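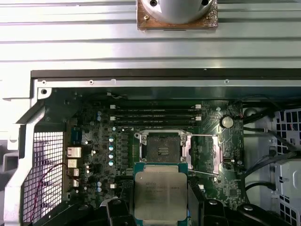

I've been running Fadelum for 8 months now, so I figure it's time I wrote up what I think of it. If you haven't met it, it's a motion planning package for arms doing fiddly assembly work, and you buy it as a yearly license ($487 for a single arm when I signed up). I came over from Kallwood, which I liked a lot for bin picking and swore at daily for anything tighter than that.

My test job is putting a CPU into a desktop motherboard while the board is still in its chassis. Anybody can plan a path over a bare board on a bench! Inside a case you've got memory slots, a retention bracket, cables and sheet metal all wanting a piece of your gripper, and the planner has to thread the fingers down between them – fingers, linkages, the lot.

First, the good stuff. The collision model is lovely. You load your gripper once and it keeps track of every link as the fingers close, so the clearance numbers mean something. Kallwood treated my gripper as one fat box and refused half the approaches I know are fine. Replanning is quick too, and I love the scrub bar that lets you drag back through a planned path and see which part gets closest to what.

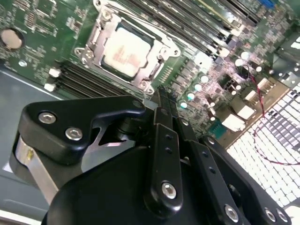
The force-guided descent took me longer to warm up to. The default settings are way too eager for a socket, so turn the contact threshold down before you try anything you'd be sad to bend. Araba Dogbe posted a nice set of starting values on the user forum and I'm still using most of them.

Now the grumbles. Wire handling is poor. You can draw a keep-out zone by hand, but the planner has no idea a cable can flop, and mine end up huge. Log files are a mess (one afternoon left me with 276 of them, all named by timestamp). And the camera calibration wizard starts over from step one if you hit Back, grrr.

Would I renew? Yep, already did. If you only move boxes around, save your money and stick with Kallwood.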